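Stastik Rositz 8 – Eight-Channel Summing Mixer

Product overview

The Rositz 8 is a passive summing mixer for studios that work from a digital audio workstation and want to combine stems outside the computer. It takes eight line-level channels on a single DB-25 connector and sums them to a balanced stereo output on XLR. The unit occupies one rack space and needs no power supply.

Because the summing network is passive, the output sits well below line level and must be brought back up by an external preamp. Any clean stereo preamp with 50 dB of gain will do. The choice of preamp has a clear effect on the sound of the mix, and many engineers keep two pairs on hand for this purpose.
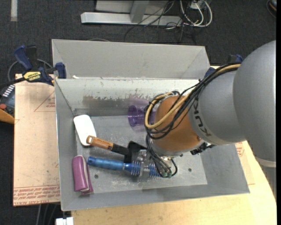
Page last changed: June

Routing

Channels 1 to 6 are fixed as three stereo pairs. Channels 7 and 8 can be switched to mono, in which case each is fed equally to left and right. This is the usual place for bass and lead vocal. The switches are recessed – use a small screwdriver or a pen tip.

The DB-25 input follows the common analog pinout. Cables wired for digital audio use a different pin order and will not work.

Versions

Rositz 8: standard version, resistor network only.
Rositz 8 T: adds a pair of Testa output transformers. Slightly lower output level, full galvanic isolation.

The transformers cannot be fitted to a standard unit after purchase.

In the box

Mixer, rack screws, printed channel sheet. Input cable sold separately.

Related products

Sillov 2 – two-channel make-up preamp, matched to the output level of both versions
DB-25 to XLR input cable
Blank rack panel, one space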